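Subject: Re: [bench-equip] Budget for the second table, first pass
Date: 2 November 2022
From: Estinley lab, equipment planning
To: bench-equip list

On the first pass, the Nerkanholm group wrote:

> We have been asked to put a number on a second arm table before the
> end of November. Our draft has the arm, the gripper, the overhead
> rail and the cameras. The arm quote from Strazds is in and we are
> happy with it. What we don't have is a feel for everything else.
> Last time we wrote "misc." and put 500 next to it, and it was gone
> before the arm had moved.
>
> Two questions. How do you split the small stuff, and would you buy
> the spare gripper now or wait? Pusari says the price on the gripper
> holds until the end of the month.

I would drop the "misc." line completely. Ours had the same problem, and when it ran out we could not say what had used it up. We now keep three lines under the arm, and each one gets its own number.

The first is mounting and cabling. For our last table this came to 2081, and most of it was the overhead structure and the lights. The brackets were cheap. The long cables were not, and we had to order them twice the first time, when we measured straight across the floor and forgot that they go up, along and down again. Measure along the path the cable will take, including a service loop at the wrist. If the arm hangs from above, the loop needs more slack than the drawing shows, and it should be checked with the wrist turned both ways.

The second is wear parts. Finger pads, tie wraps, strain reliefs, connector shells. We budget 530 a year per table and have not gone over so far. Your number may be lower if you only handle hard objects. Cloth has been easy on our pads, and glass with a handle has been the worst for us, mainly from people tuning the grip force by trial and error.

The third is objects. It looks silly in a budget request and we were asked about it, but please put it in. Mugs, cups, towels, pitchers and small shelves get chipped, stained or borrowed by the kitchen. 50 a month covers it here. Buy more than one of everything you care about, from the same batch if you can, and put the extras in a closed bin with a label. We once lost the only mug of a certain shape and could not repeat an earlier set of runs with the same object. The shop had stopped carrying it.

On the spare gripper: buy it now. I don't say that on account of the Pusari price, which may come around again. Our repair turnaround has been long enough that a table without a spare sits idle, and an idle table still takes up floor and somebody's time. If you can only afford one extra item, take the gripper and leave the extra camera for next year. A missing camera can usually be swapped from another station for a while. Check that the spare ships with the same mounting plate as the one you have. The first one we ordered did not, and the plate was a separate part number.

Some smaller things to ask about before you sign:

Does the Strazds quote include the controller cable, or only the arm end? Ours listed it as an option on the second page.

Is delivery to the door of the building or to the room? We paid extra for the second and it was worth it.

Who pays for the electrician? Here it comes from the building budget if we ask early and from ours if we ask late.

Table tops are worth a line too. We went with wood and would do so again. It is easy to drill, and a worn section can be replaced without moving the legs. Leave more free surface than you think the task needs. A small shelf unit takes up more room than its footprint once the gripper has to get at the things on it from above, and you will want a towel or a pitcher on the same table without clearing it every time.

I can send the spreadsheet if it would help. The formulas are plain sums, so change whatever you like. For scale, the kind of object work we priced the 50 for is this:

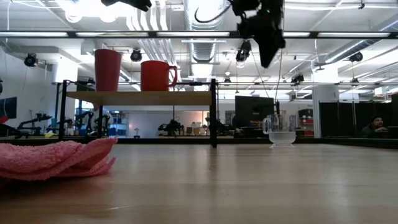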